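Home | Projects | Reports | Partners | Contact
Print this page | E-mail this page

Hollirach Kitchens Retrofit: progress report to the Golob Fund, December

Prepared by Armindo Seixas, project lead

This report covers the second period of the grant. The first period was spent on surveys and tenant meetings and was reported separately. Work on site started at the beginning of this period and is behind the schedule we gave you, for reasons set out under Delays.

Progress to date

The grant pays for new kitchens in 38 apartments at Hollirach, on the north side of Grirkthorpe. Ten are finished and have been signed off by the building inspector. Six more are under way. In those six the old cabinets have been removed and the plumbing is capped, and tenants are using the shared kitchen on the ground floor until the new sinks are connected.

The finished apartments are all in the east wing. We began there to avoid shutting off water to the whole building, as the east wing has its own riser. The west wing will need a full shutoff for part of a day each time a group of apartments is connected. Tenants have been told this in writing and will get a second notice before each one.
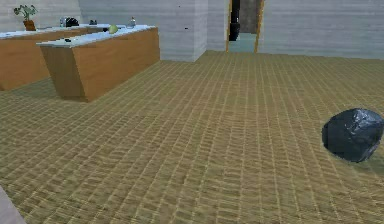

3 min read

Layouts and finishes

Tenants in the larger apartments could choose between a single run of counter and a run with an island. Most chose the single run. Dušan Ionescu met with each household that asked for the island and checked that there was enough clearance for the oven door and for anyone using a walker or wheelchair. Two requests were turned down on clearance and both households accepted the single run.

Floors were left out of the original application. Once the old cabinets came out in the first apartments, we found that the flooring stopped at the cabinet line and the subfloor behind it was uneven. We are now leveling and refinishing the kitchen floor in every apartment. The cost is being met from contingency and we are not asking for an increase.

Delays

We lost time on two things. The electrical panels on the upper floors were older than the survey showed, and three had to be replaced before the inspector would allow new circuits. The other problem was cabinet deliveries. Wondex shipped the first order with the wrong hinges and took several weeks to send replacements. Later orders have come complete.

Budget

Spending on materials is under the figure in the application. Labor is over, mainly due to the panel work. Taken together we are within the grant, with a little over half of contingency left. The full statement is attached as Schedule B.

Tenant feedback

Complaints so far have been about noise before 8 a.m. and dust in the hallways. The contractor now starts at 8:30 and hangs plastic at the stairwell doors. Several tenants asked for more outlets above the counter, and we have added one per kitchen from here on. The finished apartments will be done on a return visit.

Next period

- Complete the six apartments under way
- Start the west wing, ground floor first
- Return visits in the east wing for outlets and paint
- Submit the revised schedule for your approval

Questions on the figures should go to Dušan Ionescu at the Hollirach office.

Print this page | E-mail this page
Back to Reports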